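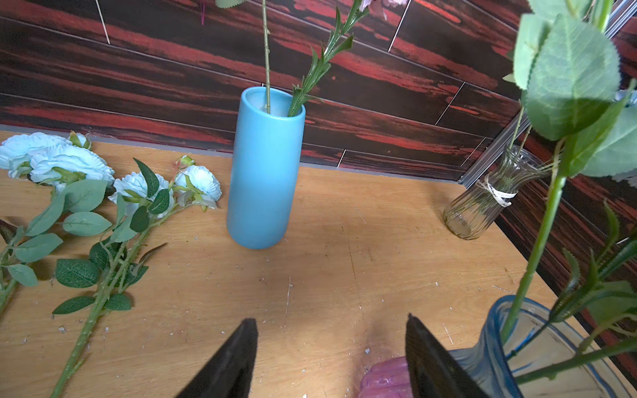

Blue vase with artificial stems on a wood tabletop.

Unit 4: Household Contents Cover
Course notes, Jurnton evening program, November 3, 2019

Contents cover pays for movable property in the home. Fixtures belong under the building section. The limit is stated on the declarations page, and each class of property may carry its own sublimit.

Two bases of settlement are used. Replacement cost pays the price of a new item of like kind and quality. Actual cash value deducts depreciation from that price. In the Droner case (reader, p. 86), the whole dispute was over which basis applied.

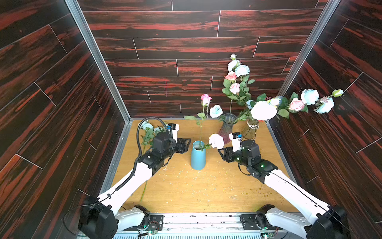
Does a sublimit add to the main contents limit?
A sublimit is part of the main limit and caps what is paid for one class of property.

Breakage of fragile articles is often excluded unless caused by a named peril – fire, windstorm, theft and so on. Read the Kang form, clause 16, against the Erkemska form, clause 19. The wording differs on who must prove the cause of loss.
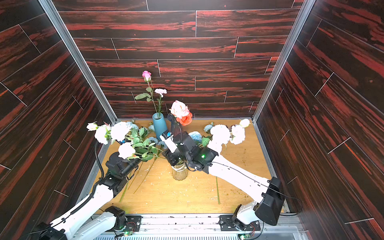 Vases and flowers near the back of a table.

Pairs and sets: the insurer may repair or replace the missing part, or pay the difference in value before and after the loss. It does not owe the full value of the set when one piece is lost.

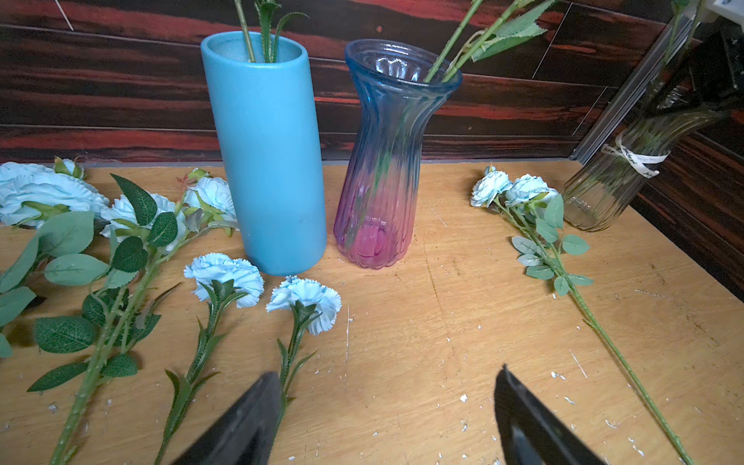

Blue vase and ribbed glass vase, side by side.

Reading for December: Unit 5, deductibles and coinsurance. Bring both forms.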